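Part 3: Setting up the packing bench for the arm

I'm Mimoza Gashi, and I ran the packing bench at Datedlow by hand for years before the arm came in. Tihomir Ivanov wrote Parts 1 and 2 (power, mounting, the emergency stop), and he asked me to write this one because it's the part you do every shift. So it's going to sound like me talking. If you haven't read Part 1, please go do that first. I'll wait.

What changes for you

The short version is that you stop lifting and start setting up. On my old shift I moved around 300 boxes from the bench to the cart, and my shoulders knew it. Now the arm does the moving and I do the placing, the checking and the deciding. It's a different kind of tired, more in the head than in the back, and it took me a few weeks to stop reaching for things that weren't mine to reach for anymore.

You still own the bench. The arm doesn't know if a lid is sagging or a customer changed their mind at ten in the morning. If something looks off to you, pause the job and look. You don't need to ask anyone first, and there's no form to fill in for a pause shorter than 7 minutes.

Before you start

You'll need your bench key, the job list for the shift, a dry cloth, and the blue binder from the shelf at Hukura station (that's the middle one, with the tall stool). Tie back long hair and take off lanyards. I know, the badge rule says wear it – clip it to your pocket instead.

Caution: The key goes to SETUP before your hands go past the yellow line. Every time, even to pick up one scrap of tape.

Starting the bench

1. Turn the key to SETUP and wait for the steady amber light. Blinking amber means the arm is still parking itself, so give it a moment.

2. Wipe down the work surface with the dry cloth. No spray. We tried spray, and the boxes slid.

3. Check the two fingers on the gripper. Wiggle each one gently. If either one moves on its screw, stop and call Tihomir. Don't tighten it yourself, even if you have the right driver in your pocket (I did, I tightened it, and we lost the whole morning to recalibration).

4. Wake up the bench screen and pick your name. The arm runs a little slower for anyone in their first 19 shifts. You can't switch that off, and after the first week you won't want to.

5. Choose the box family from the list. The fabric and wire storage boxes are under Jovow. The stiff-sided ones are under Sjöberg, and they have their own page in the binder, so don't use the steps below for those.

Placing a Jovow box

6. Put the box down on the bench, upright, with the fabric cover on top and the wood-grain panel toward the gripper. Leave open space on both sides so the fingers can come down past it. You don't have to be fussy about the exact spot, but don't crowd it with other stuff.

7. Press each corner clip with your thumb. You want the frame and panels held snugly together before anything picks the box up. A clip that has popped halfway off is the most common reason for a bad lift, and your thumb will find it faster than your eyes will.

8. Smooth the fabric top with the flat of your hand. A few soft folds are fine. What you don't want is cloth hanging over the rim where a finger could pinch it.

9. Move cables away from the path between the box and the cart. If one has to stay on the bench, keep it well off to the side.

10. Step back behind the line, turn the key to RUN and press CHECK VIEW. The screen shows you the box from the wrist camera, between the two fingers. You want to see the wood-grain panel and the fabric top, with bench showing on either side. If it's good, press ACCEPT. If the box is way over to one side, go back to SETUP and nudge it.
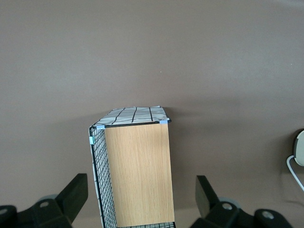

11. Watch the first lift all the way through. I stand with my hand near the pause button, not on it – resting on it is how you pause a job by accident and then spend ages wondering why nothing is moving.

12. If the first lift goes well, press CONTINUE. From here the arm asks for the next box when it's ready, with two short beeps. There's no prize for being faster than the beeps.

Note: The beeps used to come much closer together. A bunch of us said it felt like being chased, so Tihomir stretched the gap last May, and the day's total hardly moved. If the pace feels wrong to you, say so. It's a setting, and settings can be changed.

When it won't pick up

If the arm comes down, stops, and goes back up without closing, it isn't broken. Usually it just didn't like what it saw. Go back to SETUP, straighten the box, press the clips again, and run CHECK VIEW once more.

If it refuses the same box 3 times, set that box on the gray shelf and carry on with the next one. Write the shelf slot on the job list. Please don't hand-carry it to the cart to save time, because the cart count will be wrong and whoever has the late shift will be hunting for a box that isn't missing.

Caution: Never hold a box steady for the arm. I get the urge, I really do, especially when it's a hair off. Pause, key to SETUP, fix it, step back.

Swapping over at break

We rotate at every break now, bench to cart to inspection and around again. Before you hand over, turn the key to SETUP, clear the bench, log out on the screen and give the next person the key in their hand. Don't leave it in the switch. Tell them anything odd you noticed too, even if it's small ("second box was slow to lift" is plenty).

Part 4 covers the cart and the end-of-shift count. Bring the binder with you when you go over, the cart pages are in the back.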